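Fingersatz Dralau, 2 Paar, für unsere Zelle mit zwei Armen. Montage ging fix, Schrauben passten. 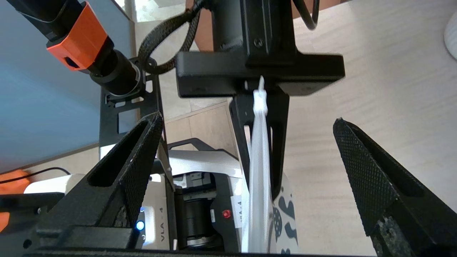

Oberer Greifer, weiße Folie davor

Nullpunkt danach neu setzen – steht leider nicht in der Anleitung. Hat mich 7 Anläufe gekostet.

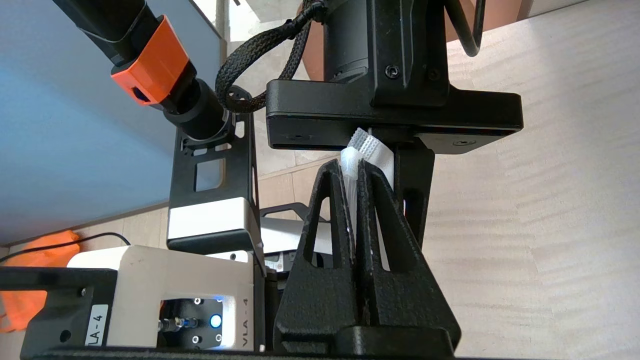

Kabel extra prüfen, bei uns war die Schlaufe anfangs zu kurz. Sonst solide, kaum Spiel.

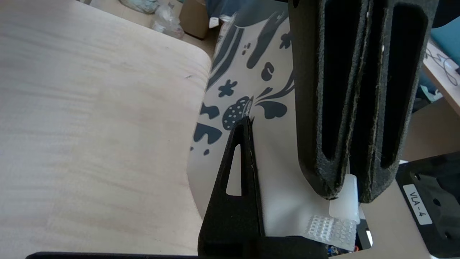

Hoi-yan Tu

Stoff geht gut, Greifkraft runterdrehn. Nach jeder Schicht Finger abwischen, sonst rutscht es.

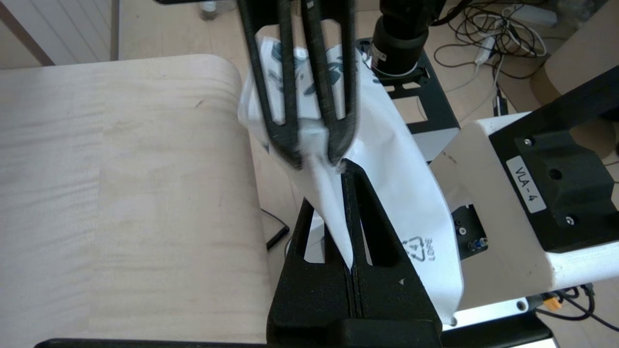
Hoi-yan Tu

Dünne Tüten: langsam zufahren. Ersatzfinger seit März nachbestelt, Lieferung zäh. Vier Sterne.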